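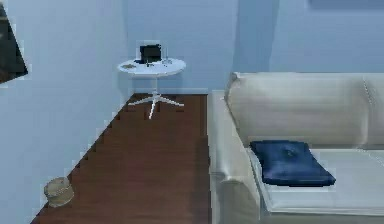 Urkville home furnishing scheme: progress report to the Verbruggen fund

Reporting period to end of July
Submitted 04/08/2024 by Willy Van Damme, Nustodis

Work done

We furnished 43 homes in this period, against a target of 40 in the grant agreement. Most were first tenancies for people leaving temporary housing. Three referrals were withdrawn before delivery and have been closed.

The store at Stavik took in 900 items. Beds and cookers still go out faster than they come in, and we bought 20 single mattresses new to clear the waiting list. Wardrobes are the opposite problem. We have stopped collecting them until September.

The van was off the road for nine days in July with a gearbox fault. Deliveries were moved to a hire van at a cost of £1224, taken from the contingency line. 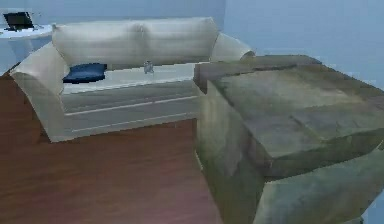

Sofas without a fire label are still refused at the door, and the wording on the donor form has been changed to say so in the first line. Fewer are now turned away on the day.

Spending

Spending is on budget apart from van hire. Rent on the store is paid up to the end of the year. We have not yet drawn on the training money and would like to carry it forward.

Next period

A second driver starts soon and will need the lifting course. We also plan to ring each household six weeks after delivery, which we promised in the bid and have only done for half of them so far. The call notes will come with the next report.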